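Ticket: Party members dropped to the lobby when the Grivavura raid loads
Product: Vallow (PC)
Opened by: Maricruz Bañuelos
Assigned to: Ermira Hodžić, Player Support
Status: Resolved

November 4, 2019 - Opened

Since the last patch my group can't finish loading into the Grivavura raid. There are five of us. The leader starts the match, all five get the loading screen, and at 71 percent two or three people get sent back to the lobby with "Session no longer available." The rest load in fine and can play, but the others can't rejoin. It happened on every attempt last night.

Already tried: restarting the game, restarting the router, verifying files, and having a different person lead the party. Public matches work. The Pilbridge map works with the same group.

Reply from support

Thanks for the details. Please send the following:

- The session log from one player who loaded in and one who was dropped
- The region each player has selected
- Whether anyone in the party has the Gashi faction pack installed

The logs are in the Vallow folder under Documents. Only the newest one is needed from each player.
Ermira

Reply from customer

Logs attached. Four of us are on US Central. One is on Automatic, and it shows US East for him. Three of us have the Gashi pack and two don't. The two without it were dropped every time. Once a third person was dropped who does have it, and he is the one on Automatic.

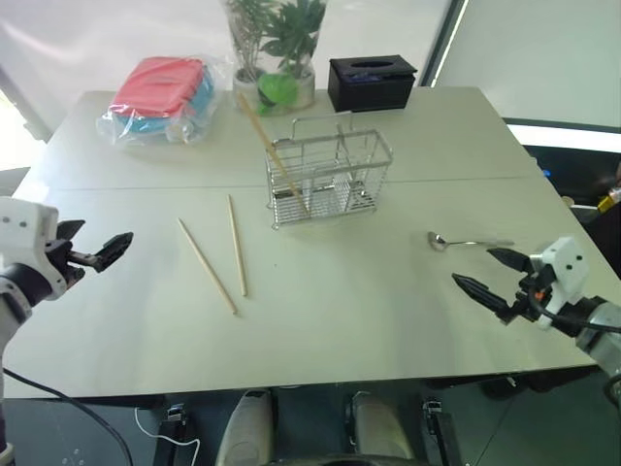

We also tried it with only the three pack owners and got in twice out of three tries. The failed try was again the player on Automatic.

Reply from support

I think there are two separate problems here.

1. The dropped players' logs show a missing asset check at 71 percent. The raid is looking for Gashi armor files that should be installed for everybody, whether they own the pack or not. Verifying files skips them if the pack isn't on the account.

2. The player on Automatic is timing out. His ping to the session host goes over 200 during loading, and the lobby closes his slot after 15 seconds.

For the first one, please have the two players without the pack go to Settings, Downloads, Shared Content and turn it off, restart, then turn it back on. This downloads the files again. For the second, set the region to US Central by hand before joining the party - changing it while in the party does nothing until the next restart.

Reply from customer

Did both. All five of us loaded in on the first try and ran the raid twice. One of the two had to do the Shared Content step a second time, as the download stopped partway.

Will the loot from the failed runs be restored? The entry keys were used up each time.

Reply from support

Keys for the failed attempts have been returned to all five accounts. Log out and back in if they don't show in your inventory. The asset check is logged as a bug and the fix is planned for the January patch. Until then, leave Shared Content turned on.

Closed by Ermira Hodžić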